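Regional Politics Editor (part-time, remote)

Last updated 2nd May

Tralten is looking for a part-time editor to run its coverage of protest movements, elections and public corruption in Central and South America. The position is 16 hours a week, can be done from anywhere in Canada, and is open until filled.

Tralten is a reader-funded newsletter on foreign affairs. It goes out twice a week to 2,701 paying subscribers, most of them in Ontario, Alberta and British Columbia, with a smaller group overseas. We have no advertisers. Cosmin Văduva started it as a personal mailing list and still writes the lead item most weeks. The rest comes from a small group of contributors who are paid by the piece.

Our Latin America section has been without an editor since March, when Nelu Munteanu moved over to the trade and energy desk. He has been filling in, but the section has shrunk to a single item per issue and readers have written in to complain. We agree with them. There has been a lot to report on and we have missed much of it.

What the job involves

You will plan the section, commission two or three pieces a week and edit them to a standard that holds up when someone who lives in the country in question reads them. A fair part of the work is checking. Our contributors send in strong opinions along with their reporting, and we print opinions, but a claim about how many people were in a square, who gave an order or where money went has to be traced to a source before it runs. If it can't be traced we either say so in the text or take it out.

You will also write one short item a week yourself, usually 300 words, explaining a single development to readers who may not have followed the background. Past subjects have included a disputed mayoral recall, a change to how judges are appointed, and a transport strike that spread from one city to the rest of the province. 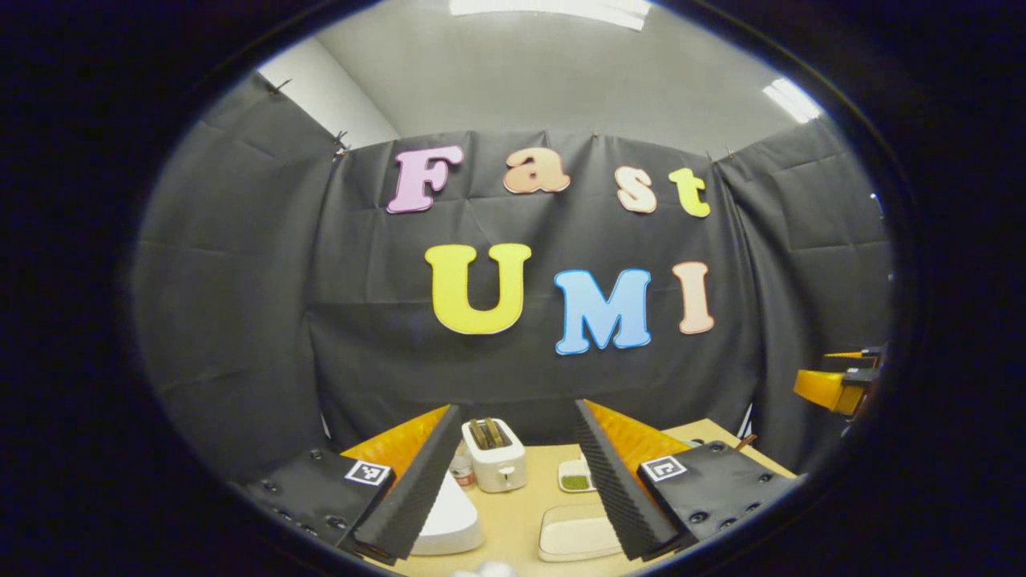
There is a planning call every second week. It is held in the late afternoon Eastern time so that Minoru Kinoshita, who edits the Asia section, can join from his end. Apart from that call and the two publishing deadlines, you can arrange your hours as you like. Expect the odd busy stretch. When a government falls or an election result is contested, we put out an extra issue, and the editor for that region is expected to be on hand for it. Extra hours are paid at the same rate or taken back as time off, your choice.

What we need from you

You must read Spanish well enough to work through a court ruling or a legislative transcript without relying on translation software. Portuguese would be a help but isn't required.

You should have edited other people's writing before, in a newsroom, a magazine, a research institute or something comparable. We don't ask for a journalism degree. Two of our current editors came from other lines of work, one from labour law and one from teaching.

You need to be comfortable working with writers whose politics are not yours. Our contributors range from union organizers to a retired army officer, and they do not agree on much. We don't expect the editor to be without views, but we do expect the same questions to be put to every draft. We will ask about any current party membership or paid political work at the interview. Neither rules you out, though it may limit what you can edit.

Some of the people we quote take a risk by talking to us. You will be trained in how we store notes and protect names, and you will have to follow that procedure even when it is slow.

Pay and terms

The pay is $41 an hour, reviewed each year. You would be an employee and not a contractor, with paid vacation and a contribution toward extended health coverage after the first three months. We supply a laptop and cover the subscriptions you need for the work. The first contract is for one year, and we hope to make the position permanent after that if subscriptions hold.

There is no travel budget to speak of. We have sent editors abroad twice — both times for elections — and we'd rather be plain that it does not happen often.

How to apply

Please send us a resumé, no longer than two pages, and a letter telling us which story from the region you think has been badly covered in Canada over the past year and what you would have commissioned instead. One page is plenty for the letter. Include two pieces you have edited or written, in English. If a piece was edited heavily by someone else, tell us.

Applications go to Tincuța Marinescu, our managing editor, through the form on the Jobs page. She reads them as they come in and replies to all of them, normally within 8 working days. Shortlisted applicants are given a paid editing test, which takes two hours, followed by a video interview with Tincuța and Cosmin. We will ask for references only from the person we intend to hire.

If you need an adjustment at any stage, such as more time for the test or questions in advance, note it on the form. Questions about payroll, contracts or eligibility to work in Canada can be sent to Zamfira Iordache through the same page. Nelu is also willing to speak with applicants about the section as it stands and what he would change. Mention it in your letter and we'll set up a call.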